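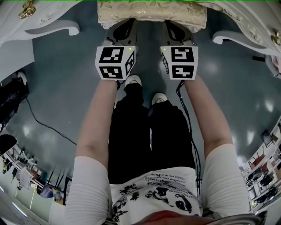
Figure 3. A cushion in cream and gold brocade, one of the furnishing types covered by the household survey.

4.2 Retention of decorative textiles in rented homes

The second part of the survey dealt with soft furnishings that tenants had brought with them from an earlier address. Questionnaires were sent to 3000 households in Curnbridge and Andholm, the two towns with the largest share of rented housing in the study area. From the completed returns, 300 households were selected for a longer interview at home. Cushions, curtains, table covers and bedspreads were recorded separately. Carpets were left out, as many belonged to the landlord and the tenant could not say when they had been laid.

Cushions were the items most often kept through a move. In Curnbridge, 59 per cent of those interviewed still had at least one cushion from a previous home, and many had replaced the cover while keeping the pad. Curtains were given up far more readily. Tenants in both towns explained that window sizes differed too much from one building to the next, and that altering a lined curtain cost more than buying a new pair — a view held most firmly in Andholm, where the older terraces have tall and narrow windows.

Woven patterned covers, including brocades of the kind shown in Figure 3, were treated differently from plain ones. Respondents tended to describe them as belonging to the best room, even in flats with only one living room, and several kept them in a cupboard for most of the year. Plain cotton covers were washed often and thrown away when they faded. The age of a patterned cover was harder to establish. Where no receipt or family account was available, the interviewers entered the date as unknown and made no estimate from style.

The Grollwood estate, on the northern side of Andholm, was analysed on its own. Tenancies there are short, and up to 5 moves were reported within a single household's history. Retention of cushions on the estate was nevertheless close to that found elsewhere in the town. Storage space had a clearer effect than length of tenancy: households with a loft or a lockable cellar kept more textiles of every type, including curtains that fitted none of their present windows.

These results differ in one respect from the earlier Fang study, which grouped cushions with bedding and reported a single figure for both. The two categories are kept apart in the tables that follow, and the comparison in Section 5 is limited to curtains and table covers.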